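Climex says its new office thermostat plan will cut heating bills in the Grovlow building by 41 percent before spring. Tenants have heard this kind of thing before, and several would like to see the math.

The plan, sent out in November, covers 119 offices. Each one gets a sensor, and the heat drops on its own when a room is judged to be unoccupied. How a sensor judges that someone sitting still at a desk is there is not explained in the letter.
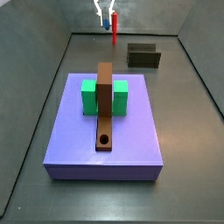 Ernő Veres, who manages the building, called the savings figure "conservative." Asked which winter it was measured against, he said the supplier had run the numbers. The supplier is Sastik, and it also sells the sensors.

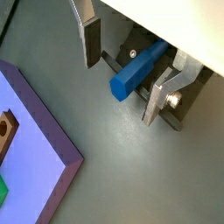
Grovlow Tenants' Association - News Desk

Aranka Deák rents two rooms on the north side and keeps her own record of the temperature. She says her radiators were off for 90 minutes one morning last winter under the old system, and her complaint got a form letter back. "They couldn't fix a valve," she said. "Now they want to fix everything."
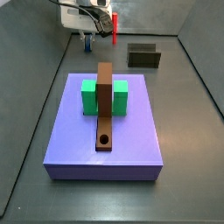
A similar plan at the Csizmadia building was dropped after one season. Climex says that setup was older and can't be compared. It may be right, but it has not shared the results from there, and the association has asked for them twice.

Then there is the cost. The sensors come free, the letter says, but a "service adjustment" of 2 percent shows up on page four - with no end date.

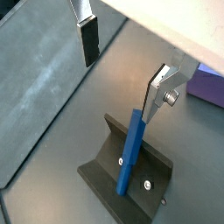

Tenants have until the end of the month to send in objections. Climex has not said what happens if it gets any.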